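Can Machines Do the Chores Yet?
Speaker notes, Brulleda open evening, 5 January 2024

Slide 1. Wait for the doors to close. Say who I am and that questions can come at any time.

Slide 2. Start with food on a plate. Ask for hands: who has a machine at home that does a chore from start to finish? Most will say the dishwasher. Ask who loads it.

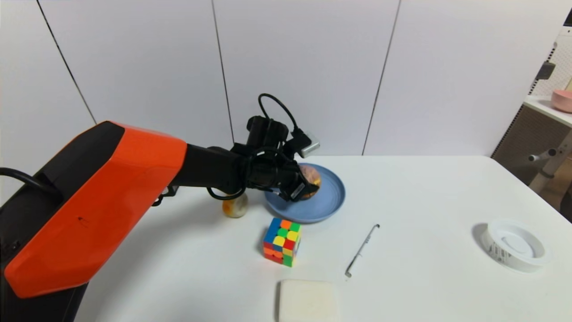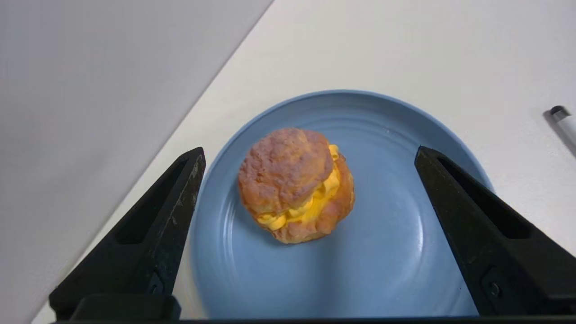

A blue plate, a black gripper and a white table, in both.

Slide 3. The short answer to the title is "some of them, slowly." A dishwasher works because we changed the chore to suit the machine. Picking things up and putting them down in an ordinary kitchen is a different job. The objects change every day and so does where people leave them.

Soft food is a good test. A cream puff has a crust that cracks and a filling that moves. Squeeze too little and it drops. Squeeze too much and you have a mess to clean, so now there are two chores. A person judges this without thinking. A machine has to get it from its cameras, from the motor load, or from practice.

Slide 4. Shop floor. Frerichs has the packing line I visited in October. They run 6 arms and the parts arrive in trays, all facing the same way. That works well. When a tray comes in crooked, a person still walks over and fixes it. Give the cost figure here if asked: 2900 a month for service on the line, not counting power.

Slide 5. Home. The Plivis trial asked for 30 chores and kept a list of which ones needed help. Wiping a flat counter did fine. Folding shirts did not. Clearing a table was in between, and the trouble was mostly small things lying next to the plates.

Pause here for questions. Somebody will ask about jobs. Say what I know about Frerichs and stop there.

Slide 6. What to ask a seller. I used these at the Britmont talk and they went over well:
How many tries were there before the one in the video?
Who put the objects out?
What happens when it drops something?

Slide 7. Leave 3 minutes for the handout. Thank the hosts. Switch the projector off at the wall.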